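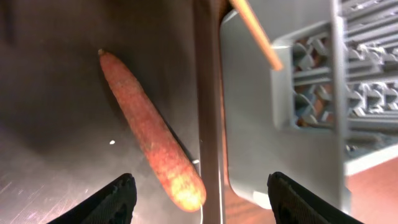
Fig. 4. Carrot, before sorting. Set it aside for step 2.

Section 5: Loading the Cladero Upper Rack

Read this section once before the first load. Ehab El Idrissi wrote the original, which ran to 9 pages and had a glossary. Most of it has been let go.

1. Pull the rack out until it stops. If it keeps coming, push it back and see Section 2, Refitting the Rack.

2. Take out anything that is not a dish. Vegetables go to the refrigerator or the pot. The Cladero has no vegetable cycle, whatever your brother-in-law read.

3. Empty all cups. A swallow of cold coffee counts as full.

4. Set cups on the rack upside down, closed end up. A cup loaded the other way will come out holding a generous serving of dishwater.

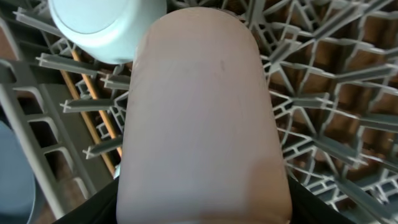
5. Leave a little space between neighbors. Cups that touch will rattle through the whole wash, and you will hear it from the bedroom.

6. Put lightweight plastic cups where the rack holds them snugly. Loose ones flip over and fill up.

7. Spin the spray arm by hand. If it hits something, move the something.

Note: Cups with a hollow base keep a puddle on top. Tip them before you unload the rack, preferably away from your socks.

Caution: Do not lean on the open rack. Catinca Radu in our parts department can sell you a new one, and she will ask how it happened.

Continue to Section 6, Detergent.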